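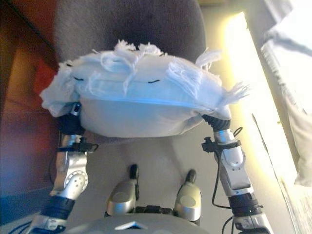

White pillow with the fringe and the two stitched eyes.

To: Pillholm residents list
Subject: Re: soft furnishings, what stays and what goes

Kanyarat Rungrueang wrote:
> Can we settle the cushions before June? I'd keep anything that
> can be washed and bag up the rest. Is the fringed one worth
> saving? The tassels get everywhere.

I'd keep it. The fringe is frayed, but it can be trimmed or left alone. Wash it at 30 in an old pillowcase with the end tied, and dry it flat.

The grey upholstered piece stays where it is. It needs going over with the brush attachment, along the bottom edge as well. After that the floor can be wiped with a damp cloth. No polish please, it leaves smears on a pale floor. 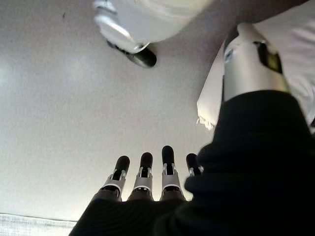
Hanyu Lü would rather the floor were left until last, as brushing the fabric brings down fluff and it all has to be done again. Two goes with a dry mop first, then the damp cloth.

Fine by me, I'll change the order on the sheet. Bags next. The thin whitish plastic ones will do for soft things if they aren't filled to the top. Press the air out and twist the end.
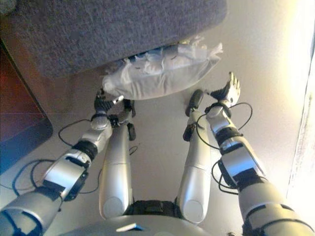
Put a label on each bag before it goes to the cupboard, and stand the heavier ones at the back. We have nearly 100 labels left from last time, so don't buy more. I'll be in from 8 if anyone wants the key.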